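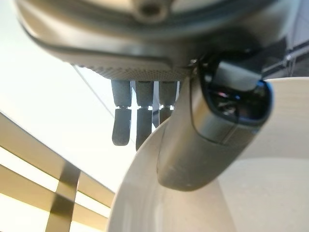 Photo: Kumudini Chowdhury

Home | Sleep | Focus | Sensory | Delivery | Contact

Utus Weighted Lap Pad

The Utus lap pad is a small weighted cushion for adults and older children who find it hard to sit through a meeting, a lesson or a long stretch of reading. It rests across the thighs and gives steady, even pressure. Many people with anxiety or sensory differences like the feeling and some don't, so we offer a trial period on every pad we sell.

The cover is brushed cotton and comes off for washing at 40 degrees. Inside is a quilted liner filled with glass beads, sewn into small pockets so that the weight stays put when you shift about. Wipe the liner with a damp cloth and do not put it in the machine.

Weight: 2 kg
Colours: Standon blue, oatmeal, dark green
Trial period: 24 days from delivery

The pad is a comfort item. It does not treat or diagnose any condition, and it won't replace medication or talking therapy if those have been recommended to you. Please ask a doctor or occupational therapist before using it if you have poor circulation, fragile skin or a recent leg injury. Do not use it with a child who cannot lift it off unaided, and don't leave it on anyone who is asleep.

Pads are sewn at our Bercombe workshop. The oatmeal cover is out of stock until August — the other two are ready to send. Schools and clinics ordering several pads can ask for an invoice through the Contact page.

A spare cover can be added at the basket.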